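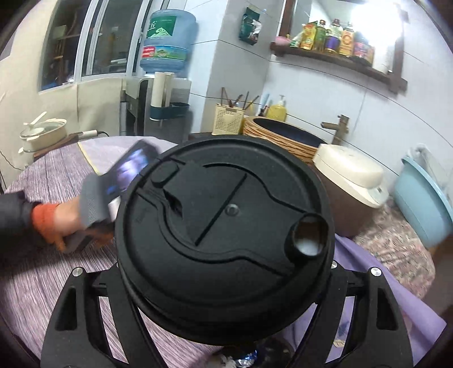
A round black tumbler lid from above, with its raised spout on the right and the shaped panel across the middle.

Tumbler (drinking vessel)

A tumbler, in the sense I'm using here, is a tall lidded cup meant for carrying a drink about without wearing it. The word used to mean a plain glass with no handle and no foot, and in plenty of kitchens it still does, but ask for a tumbler in a shop now and you'll most likely be pointed at a big cylinder with a lid on it. I keep this article in my own corner of the household encyclopedia, so forgive me if I wander off into my own cupboard now and then (I own far too many of these).

Name

The old drinking glass is often said to have had a rounded or pointed bottom, so that it wouldn't stand up and you had to finish your drink before putting it down. I've always loved that story and have never been able to pin it down properly. The modern kind has a good flat base and stands up perfectly well, but the name stuck!

Body

Most are straight-sided or narrow a little towards the bottom so that they'll drop into a car's cup holder. Metal ones usually have two walls with a gap between, and the better ones have the air taken out of the gap, which slows the heat getting in or out. Plastic ones may have one wall or two. Mine range from a dinky office thing to a monster that holds 600 ml, and that big one is the one I reach for, even though it's a pain to fit under the tap.

Colour is mostly a matter of taste. You'll see a single colour from top to bottom, or a body in one shade with the base or a ring near the lid in another, and fine line patterns are quite common too.

Lid

This is where the real differences are, and where I've spent most of my money. A plain press-on lid has a hole and that's your lot. A sliding lid has a little tab that moves across the opening. A flip lid has a hinged stopper, and a spout lid has a raised mouthpiece you drink from directly. Some lids take a straw as well, through a second hole that has its own plug.

Lids with a raised spout are easy to drink from on the move, but the spout does add height, so measure your shelf first. I didn't, and my Kullton lived on the windowsill until I moved the shelf up. The Troveo range that my friend Su-chen Man swears by has a lower lid, and she is very smug about it.

Seals

Under nearly every lid is a ring, usually silicone, that sits in a groove and does the job of keeping the drink in. It can be pulled out for washing. Put it back the right way up (the flat side goes against the lid on mine) and press all the way round with your thumb.
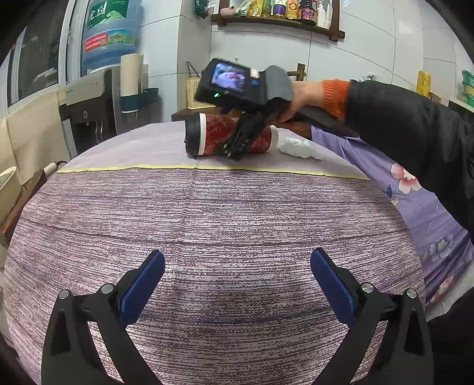
A large tumbler with a dark red body, white base and black lid, lying on its side at the far edge of a round table.

Laying it down

People argue about whether a tumbler can safely be laid flat in a bag, and the answer depends on the lid. A screw lid with a sound ring and a closed spout will often manage. A press-on lid generally won't, and neither will any lid with an open straw hole. My own test is to half fill it with water, shut everything, and leave it on its side on a tea towel for 20 minutes. A round body will also roll if you let it, so tuck something against it.

Cleaning

Take the lid apart as far as it will go. Warm water, washing-up liquid and a bottle brush do for the body, and a small brush gets into slots and round the spout. Milky drinks are the worst for smells, so I rinse mine straight after, or at least I mean to. Leave the lid off until all the pieces are dry.

See also: Beaker; Flask; Travel mug; Water bottle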